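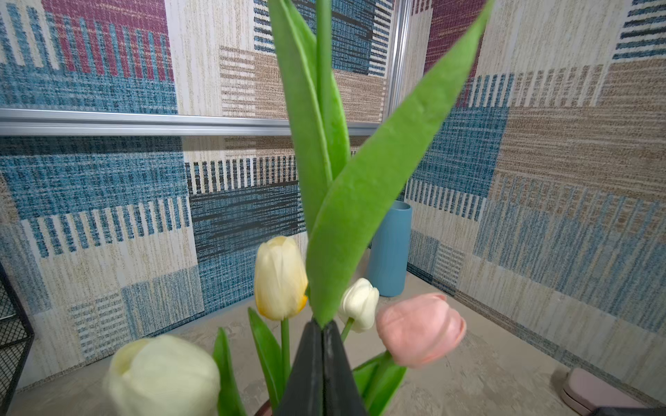
**Kit corner: the Wamano two-arm bench**

September 28, 2025

Members with long memories will recall that in April we promised to stop reviewing robots that stack cubes. We have kept our word. For this issue we spent a fortnight with the Wamano, a bench-top kit from Sirkwood, and asked it to do the flowers.

The Wamano comes as two arms on a shared rail, with an aluminium surround you bolt together yourself and a hex key that will be lost by teatime. Each arm has a two-fingered gripper and a small camera up by the wrist. Sirkwood will sell you the lot for £3,010, or £2,000 if you already own a computer they approve of. They did not approve of ours.

Assembly took us 434 minutes, including lunch and an argument over which way up the left mounting plate went. The manual has 90 pages, of which the first dozen are warnings.

Artificial flowers make a meaner test than you would think. A cube has sides. A fake hydrangea has opinions, and it hides its own stem under a great deal of fabric, so the wrist camera spends much of its day looking at petals.

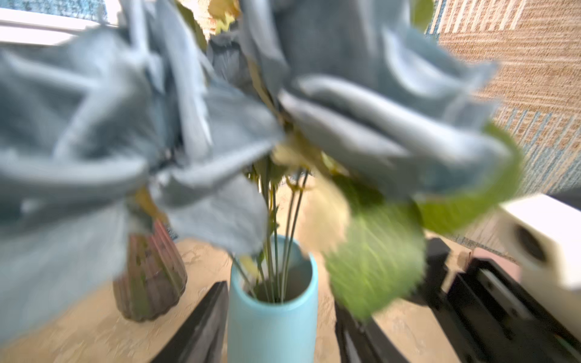
*Close quarters: the wrist camera's view of a big blue-grey bunch and the turquoise vase.*

You teach the thing by steering it through the job over and over, then letting the Wokenard software (bundled, one year, after which they would like a word) have a go by itself. Steering is pleasant enough once your hands stop trying to be clever. Tulips we got the hang of in an evening. Anything shaggier took the rest of the week, and we are still finding bits of it in the carpet.

The grippers deserve a kind mention. They are plain black fingers that close to a fine point, and they can get in among leaves at the base of a bunch where our own thumbs make a mess. We were less taken with the cables, which loop about the joints like something left over from a telephone exchange.
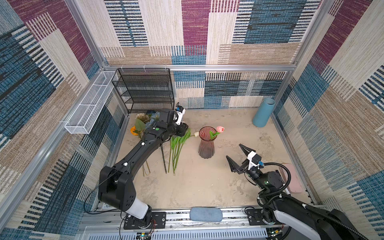 *One pink tulip in the glass vase, the green stems lying alongside.*

Two arms do help. One can fuss with the pile while the other minds the vase, and there is less of the shuffling about you get with a single arm. The price of this is that you now have two things to bump into each other, and the software's idea of an apology is to stop dead and show you an error code.
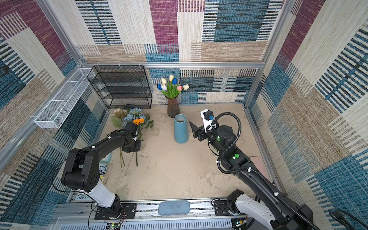
The patterned wall panels are an optional extra, and we would take them. Sirkwood's Erdős set is loud enough to upset a guest, but a busy background makes for a more honest trial than a sheet of white card, and our spare room has looked worse.

Should you buy one? For a school or a club with a free table and a patient person, yes. For doing the flowers, no, unless you have a fortnight between visitors. The loan kit goes back at the end of the month, and anyone wanting a turn before then should put their name on the usual sheet and bring their own vase.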